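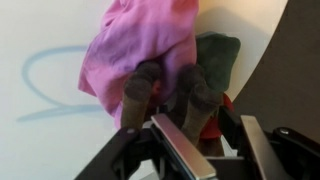
Textiles colorés, froissés, sur surface claire.

Distenari – Appel à participation : étude sur la tenue des couleurs au lavage domestique

Distenari, laboratoire d'essais textiles, recrute 37 foyers pour une étude d'usage portant sur la dégradation des teintures en conditions réelles d'entretien. L'étude débute en juin et s'étend sur 7 mois. Elle complète les essais normalisés réalisés en laboratoire, dont les cycles accélérés reproduisent mal la variabilité des pratiques : dosage de la lessive, taux de remplissage du tambour, dureté de l'eau, séchage au soleil ou en intérieur.

Objet de l'étude

Chaque foyer reçoit un lot d'articles en coton, en polyester et en mélange, teints selon deux procédés (colorants réactifs et colorants dispersés). Les articles sont portés ou utilisés normalement, puis lavés avec le linge habituel. Les mesures portent sur l'écart colorimétrique, le dégorgement sur tissu témoin et le boulochage. Un lot identique, conservé à l'abri de la lumière dans nos locaux, sert de référence.

Déroulement

Le lot est remis en main propre lors d'une séance d'information d'une heure, à 18 h, sur le site de Vesex ou sur celui de Derkach. Le participant renseigne ensuite un carnet d'entretien après chaque lavage : programme, température, produit employé, quantité, mode de séchage. La saisie se fait sur papier ou dans l'application Skondico.
Les articles sont rapportés une fois par mois pour mesure et restitués le lendemain. Les taches accidentelles sont à signaler dans le carnet, sans traitement préalable. Tout article déchiré ou perdu est déclaré dans le carnet et n'est pas remplacé.

Critères d'inclusion

– être majeur et résider à Vesex, à Derkach ou dans une commune limitrophe ;
– disposer à domicile d'un lave-linge en état de marche, dont la marque et le modèle seront relevés ;
– effectuer au moins deux lavages par semaine ;
– ne pas prévoir de déménagement ni de remplacement du lave-linge pendant l'étude.

Critères d'exclusion

– allergie connue aux colorants textiles ou à l'un des composants des lessives fournies ;
– utilisation exclusive d'une laverie collective ;
– activité professionnelle dans la fabrication ou la vente de détergents, pour le candidat ou un membre du foyer.

Indemnisation

Une somme de 100 euros est versée à la remise du lot, puis une somme identique à la clôture, sous réserve d'un carnet complet. La lessive est fournie pour toute la durée de l'étude. Les frais de transport vers le site de mesure sont remboursés sur justificatif, au tarif des transports en commun. Les articles restent acquis au participant après la dernière mesure.

Données

Les carnets sont pseudonymisés dès réception. L'étude précédente a produit près de 2000 relevés, publiés sous forme agrégée ; le même principe s'applique à celle-ci. Le participant peut se retirer à tout moment sans motif – la première indemnité lui reste acquise, les articles sont alors à restituer.

Candidature

Le formulaire est disponible à l'accueil des deux sites et dans l'application Skondico, rubrique « Études en cours ». Il comporte un questionnaire sur l'équipement du foyer et les habitudes de lavage. Les dossiers sont examinés par ordre d'arrivée, avec un équilibrage selon la dureté de l'eau du secteur et le type de lave-linge. Les candidats non retenus sont inscrits sur liste d'attente, sauf demande contraire de leur part.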